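Nollamum Hall - Monthly Safety Walk
Date: Dec 10, 2019
Checked by: Daryna Panasiuk
Copy to: Mortimer Escobedo

1. Exits and aisles
Front doors open fully - OK
Side door, east - STICKS. Opens with a hard push. Frame is from the 1940 building and has been planed once already. Needs a carpenter before the next booking.
Exit signs lit - OK, both floors
Aisles clear - OK after two chairs were moved

2. Fire equipment
Extinguisher, lobby - OK, gauge in green
Extinguisher, stage left - tag out of date. Last serviced in May of last year. Yazzie to swap it.
Posted capacity of 200 visible at entrance - OK 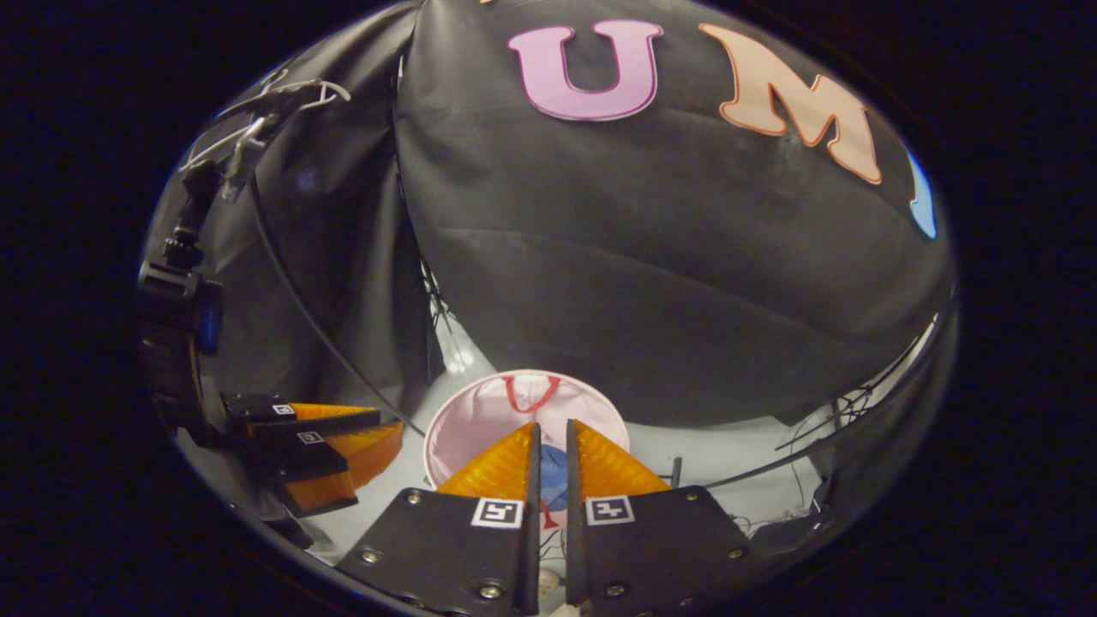 3. Electrical
Panel door closed and labeled - OK
Extension cords - one pulled from use, cracked plug. I cut the end off so it won't get put back.
Stage outlets tested - OK except the one by the back stairs, which is dead. Breaker was on. Work order 649 is open for this.

4. Stairs and floors
Handrails tight - OK
Back stairs, second step - tread is lifting at the left corner. Taped for now, please don't count the tape as a repair.
Lobby mat - curled again. Dalteo says a heavier one is on order.

5. First aid
Kit sealed and stocked - short on small bandages and gloves
Emergency phone list - still shows the old number for Vustitz, the alarm company. Mortimer to reprint.

Recheck items: side door, stage left extinguisher, back stairs tread, dead outlet.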